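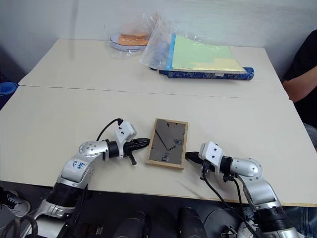 A wooden frame on the tabletop.

Home | Students | Projects | Service Learning | Contact

Print this page | E-mail this page

Hygiene Kits for the Esska Street Shelter: Project Report
By Ottilie Imhof

Background

Our service learning class had to plan and carry out one project for a local group during the spring term. My team chose to pack hygiene kits for the family shelter on Esska Street. The shelter hands a kit to each person at check-in. In past years it bought the kits ready-made from a supplier, but the price went up and it began giving out single items from a shelf in the office.

There were 11 students on the team. Most of us had never run a donation drive. Two had helped with the canned food drive at Masov Middle School, and we copied their sign-up sheet.

Goal

The goal was 200 kits. Each kit was supposed to have a toothbrush, toothpaste, a bar of soap and a washcloth. The shelter asked us to leave out razors and anything with alcohol in it, including mouthwash. They also asked for clear bags so that staff can check the contents without opening them.

Collecting

We put boxes in the main hallway, the gym lobby and the Talpur branch library. The library box filled up the fastest. The gym box got mostly shampoo, which was not on our list. I think the flyer there was hung too high and people guessed at what we wanted. We replaced it after the first week with a larger one that listed the four items.

By the end of the collection period we had 787 items from the list. We did not count the shampoo. It went to the shelter in a separate carton and they said they could use it in the shower rooms.

Two tubes of toothpaste had been opened, so we threw them out. This left 785 items. A full set of 200 kits needs 800, and we were short on washcloths. The other three items were all covered.

Packing

We packed in the school cafeteria after the last lunch period. Tables were set up in a line with one item at each table. The first try went badly. The washcloth table was slow because the cloths had to be folded to fit in the bag, and people stood waiting behind it. We stopped and moved two students there to fold ahead of time. After that the line kept moving until we ran out of washcloths.

The remaining bags were set aside without one. We asked the shelter if it wanted them that way or if we should hold them. They took them and added washcloths from their own linen closet.

Delivery

The Zarnivitz bakery lent us its van. Loading took longer than the drive. The shelter has a side door with three steps and no ramp, and we had packed the cartons too full to carry easily.

What we would change

The flyer should list the items in large print from the first day. Washcloths should be asked for early, or bought with part of the class budget. Smaller cartons would help at the door. We should also have visited the shelter before delivery to see the entrance and the storage room.

The next class has our sign-up sheet, the flyer and the shelter's list of items.

Print this page | E-mail this page

Related projects
Talpur Library Book Cart Repair
Masov Canned Food Drive
Bus Stop Cleanup
Reading Buddies, August Session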